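In Defense of the Boring Warm-Up

By Merle Kerslake
4 minute read

I have been lifting weights, off and on and then mostly on, since I was old enough to sneak into the basement where my uncle kept his barbell, and in all that time I don't think I have ever once looked forward to warming up. I want to get that out of the way, so that you don't take me for one of those people who springs out of bed and does leg swings in the hallway. I find warming up dull. I have come to believe in it anyway, and I'd like to spend a few minutes of your time trying to talk you into it too.

My gym is a place called Gallach, which sits behind a tire shop and has the worst parking in the county. I love it dearly. I go at 6 in the morning, when it's mostly the same handful of faces, and over the years I've watched how people begin. A good number of them walk in, hang up a coat, load the bar with whatever they finished on last time, and start. Some of them are very strong! I used to be one of them (the unprepared ones, I mean, I was never all that strong), and for a long stretch I got away with it.

Then one April I didn't get away with it. I had slept badly, I'd been sitting in the car, and I went straight to a deadlift I'd done plenty of times before. Something in my lower back gave a sort of cough. I set the bar down, said good morning to everyone as if I'd only stopped in to be sociable, and drove home with the seat tilted forward like a church pew. I was back to normal before long, and I can't prove to you that a warm-up would have saved me. Backs are mysterious. But I know how stiff I was when I bent over, and I know I noticed it and lifted regardless.

What I do now would not impress anybody. I walk on the treadmill until I want to take my sweatshirt off. I do some squats with no weight at all, slowly, holding onto the rack if I feel like it. Then I do the lift I came to do, first with the empty bar, then with a little on it, then a little more, and I don't count any of those sets as work. The whole business takes less time than I used to spend picking out music.
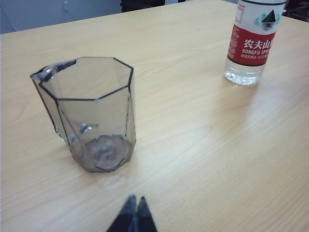
The part people argue with me about is the light sets. They'll grant me the treadmill, and they'll grant me a bit of arm circling, but picking up an empty bar in front of other grown adults seems to hurt their pride. I understand it, I do. My answer is that the light sets are where you find out what sort of day you're having. If the empty bar feels fine, you add to it. If your hip is grumbling, you've learned that at the cheapest possible price, and you can change your plans. I feel the same way about water, by the way, and I'm just as tiresome on that subject. A glass pitcher standing out on the table gets me drinking before I leave the house in a way that good intentions never have. Put the thing where you'll see it and half the battle is over. The empty bar works on me like that, too: if it's the first thing I touch, the rest of the session tends to follow along in a sensible order.

Now, there is a whole industry that would like to make this complicated. My nephew sent me a program called Varkura, which he swears by, and it opens with a mobility sequence so long that I had to sit down halfway through reading it. There were poses in it named after animals I've never heard of. I tried it faithfully for a while, and I'll say this for it, I was certainly warm by the end. I was also tired, and a little cross, and I had no appetite left for the lifting I'd driven across town to do. He does it every time and he moves like a dancer, so I'm not going to tell him he's wrong. He is also a great deal younger than I am and doesn't have a dog waiting at home.

I think that's where a lot of beginners go astray. They read about a perfect routine, they can't keep it up, and they drop the whole thing and go back to walking in cold. A short, plain warm-up that you'll do on a rotten morning is worth more to me than a beautiful one you save for when you're feeling inspired. If all you've got patience for is 2 light sets before the heavy ones, do those. If you can stand 4, better still. You're allowed to be bored. I chat through mine, or I think about lunch.

I'm also not going to promise you it will make you stronger. It may, in the sense that people who stay in one piece get to keep training, but I've never noticed a number going up on account of my bodyweight squats. What I have noticed is that the first heavy set doesn't scare me anymore. It used to arrive like cold water. These days, by the time I get there, I've already done the movement over and over with less on the bar, my hands know where they go, and it feels like one more in a line of them.

So tomorrow morning I'll be at Gallach again, parked half on the grass, marching along on the treadmill with my sweatshirt still zipped. If you see me there with an empty bar, come and say hello. I'll have plenty of breath to talk.

Questions or comments? Use the contact form | © Merle Kerslake. All rights reserved. | Back to top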